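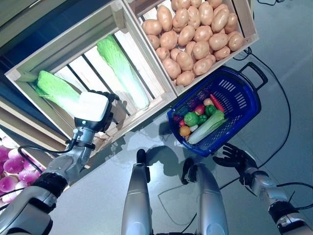 La main gauche au-dessus des choux, le panier bleu en bas.

23/10/2018

Club robotique, salle 8. Nous étions deux à la console, les autres travaillaient sur le rapport Purneo. Le matin, nous avons repris l'exercice du magasin : choux, pommes de terre, oignons rouges, panier. La main gauche se présente correctement si on règle d'abord le coude. Pour la droite, j'ai gardé les doigts ouverts et avancé par petits pas. J'ai noté les angles dans Stamodel, colonne Plevby, comme la dernière fois.

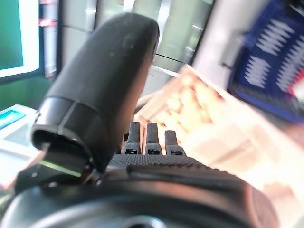 La caméra du poignet m'a pris le reste de la matinée. Je voulais une exposition fixe pour pouvoir comparer les essais entre eux. Avec le réglage actuel, les trois bouts de doigts sont lisibles, et même la poussière sur le pouce, mais la caisse à droite est brûlée et on ne distingue pas ce qu'elle contient. J'ai baissé d'un cran dans le menu Taheri. À revoir avec les stores fermés.

Après le repas, exercice du chiffon. Nous n'avons pas le même avis sur la position du pouce. Je le préfère écarté au départ, quitte à perdre du temps. Il faudra faire deux séries et relire les courbes. J'ai aussi recopié au propre mes notes de la semaine, il manquait une page.

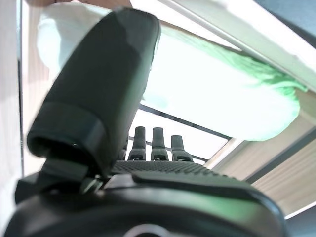
Pour la prochaine séance

Nettoyer le pouce et la paume.
Refaire la table des angles du coude.
Demander une rallonge.
Commencer le plan de l'exposé de décembre, je prends la partie caméra.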